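Re: [drururcombe-swap] Puffy coats - how do you fold yours?

Sumathi Kandasamy wrote:
> I have 2 big winter coats to put away and they won't stay
> folded. The minute I let go they puff right back up. Does
> anybody have a way that doesn't involve sitting on them?
> Also is the Grevix bag worth it or should I just use a
> pillowcase?

Hi Sumathi and all,

Oh, I know this fight! I do mine on the bed, because on the closet floor I just end up chasing sleeves. Pull the collar up toward the headboard, get the coat face up, and then bring a sleeve in over the body. Go easy on that part (if the chest gets twisted underneath, you'll have a lump in your bundle till November).
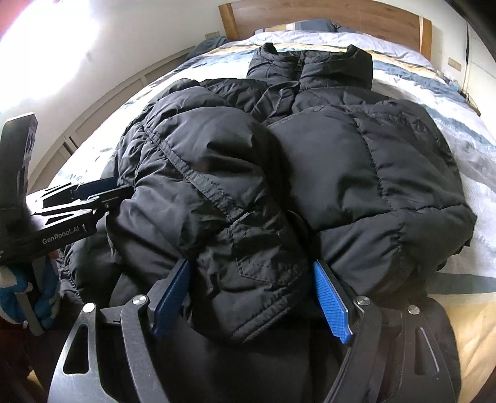

SLEEVES
One at a time, and press the air out toward the cuff with your forearm. I used to fold both at once and roll like crazy, and it never held. If it's bunching up at the shoulder, open it all back out and start over - it only takes a second.

While it's open I go through the pockets. Last year I found 41 cents and a very old cough drop. I also look along the quilting seams for any spots that need a stitch before it goes away. 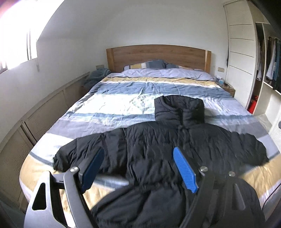

CLOSING UP
Zip first, then snaps if your coat has them. Smooth the front down from the neck, spread the sleeves out to the sides one last time and see how it lies. Then sleeves in, hem up to the chest, and roll toward the collar, leaning on it as you go.
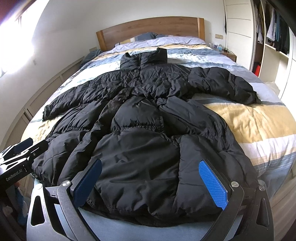 Black puffer, front closed and sleeves out

As for the bag, I'd go with the pillowcase. I had the Grevix one and the zipper gave up on me in March. Mine now go in an old Prumivier tote on the top shelf, with a scarf tied around each roll so they can't spring open.

Let me know how the second coat goes!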